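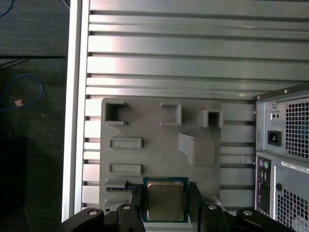

September 13, 2021

Moisture meter comparison, blackwood boards, continued.

Manju's claim from last week was that the Skoltari pin meter and the oven method agree closely enough that we can stop baking offcuts. I don't buy it yet. Repeated the test on 8 offcuts from the Kolska stack, all docked well back from the board ends.

Weighed each on the small scale, pin readings on two faces, then into the oven at 103 C. First piece was 393 g going in. Scale drifts by a gram or so if the roller door is open, so door shut for all of it. Bohdan complained about the heat.

The thin pieces agree with the meter. The thick ones don't, and they disagree in the same direction every time, meter low. My guess is we are reading the shell and calling it the board. Short pins will do that. Manju says it's the species setting and she may be right - the chart that came with the meter lists "acacia" with no further detail, which could mean anything.

Also not convinced by the "calibrated" sticker. Checked against the resistor block and it was fine at the low end, a bit off at the high end. The block itself is old and somebody has dropped it. So what did I learn there? Not much.

Nathalie wants to take the supplier's figure for the next load and skip our own check. The supplier's figure for the June load was well under what we got, and two of those boards cupped on the bench within a fortnight. I'd keep checking.

To do:
- borrow the insulated long pins from Sitompul, test at core depth
- redo the thick pieces, same boards, fresh cuts
- ask Bhupendra where the old kiln log went, it had blackwood corrections in it
- label the oven trays properly, I mixed up two pieces on Friday and had to throw out both results

Until the long pins turn up, anything over 38 mm still goes in the oven.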